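Leaving a labour hire agency: questions from workers

Last updated September 11, 2020

These answers cover the placement fees and transfer clauses that agencies use when a worker wants to take a direct job with the business they were sent to. They were put together by the Flarstead Workers' Advice Centre. They are general information and do not replace advice on your own contract.

What is a transfer clause?

It is a part of the contract between the agency and the host business. It says the host must pay the agency a fee if it hires you directly within a set period. You are usually not asked to sign it, and many workers never see a copy.

Do I have to pay the fee?

In the contracts we have read, the fee is charged to the host. If someone asks you to pay it, or says it will come out of your wages, don't agree to anything on the spot. Ask for the request in writing and bring it to us.
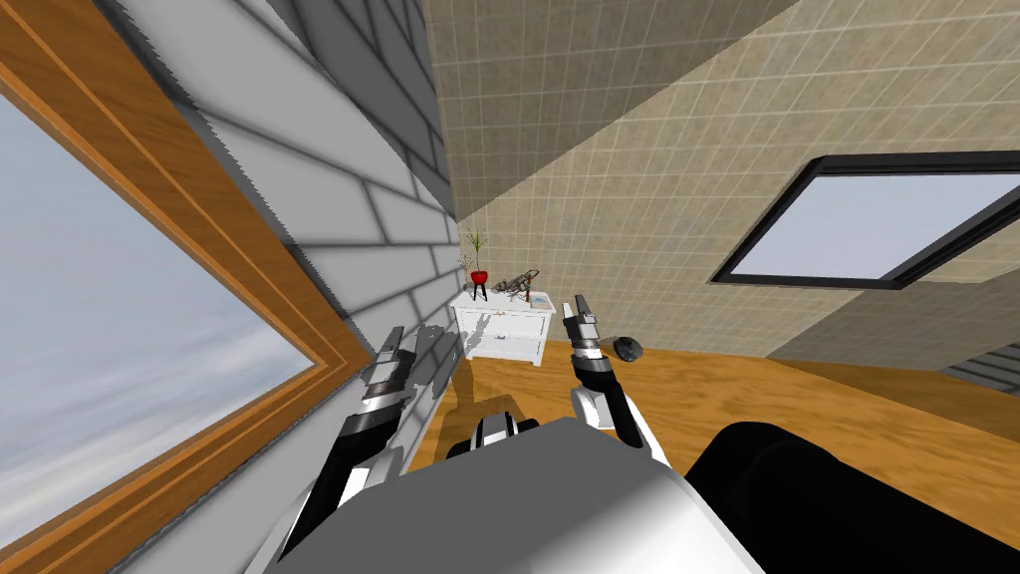

How long does the clause last?

It depends on the contract. Some run out when the placement ends. Others keep going for months. The longest we have seen was 334 days after the last shift, in a cleaning contract.

Can the agency stop giving me shifts if I ask about a direct job?

This is the question we hear most. Casual workers are often told there is no work that week, with no reason given. Keep your rosters and text messages, and write down the date you raised the matter and who you spoke to. If the shifts stop soon after, there may be a claim, and time limits can be short. Contact us within 7 days if you can.

Do you only help cleaners and factory workers?

No. We also see people in kitchens, warehouses, aged care and office fit-out. Union members should speak to their delegate first, as the union may already be dealing with the same agency.
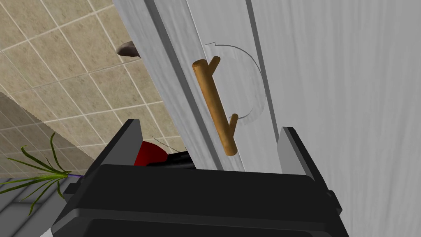
Black gripper in front of a tall white cabinet door.

What did your survey find?

We heard from 368 agency workers between February and the end of winter. Almost 200 of them had been with the same host for more than a year. The full report, written by Shireen Gumede, is available from the front desk or by email.

I am on a temporary visa. Does that change anything?

Your pay and safety rights at work are the same. Changing employers may affect your visa, though, and we are not migration agents. We can refer you to a registered one before you resign or sign a new contract.

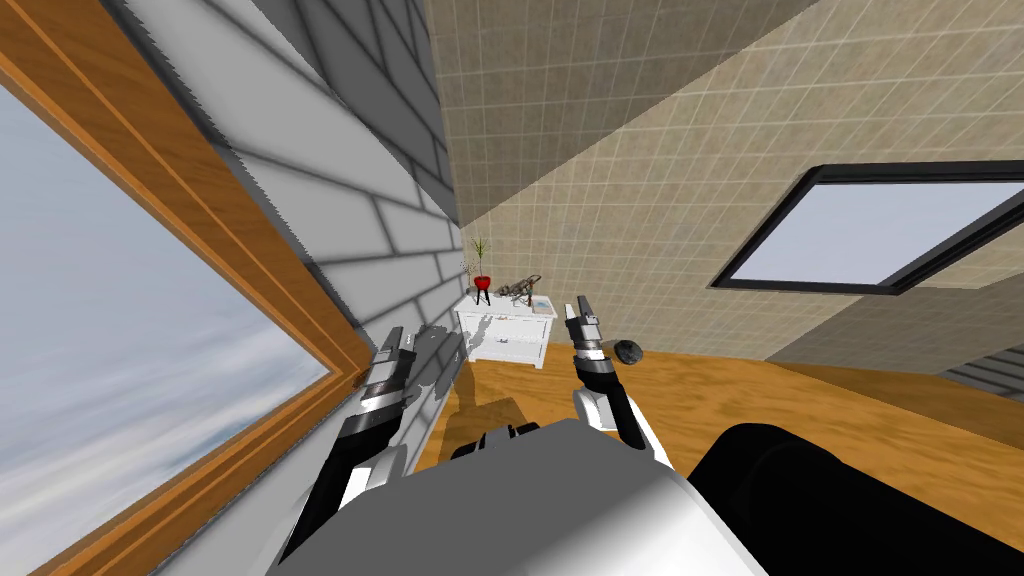 What should I bring to an appointment?

Bring your contract, your last few payslips, any rosters and any letters from the agency. Photos on your phone are fine. If you don't have a contract, come anyway.

Will you tell my employer I spoke to you?

No. We don't contact an agency or a host unless you have agreed to it in writing. You can change your mind later.

Is there a cost?

Advice is free. If your matter goes to a hearing there may be a filing fee, and we will explain it before anything is lodged.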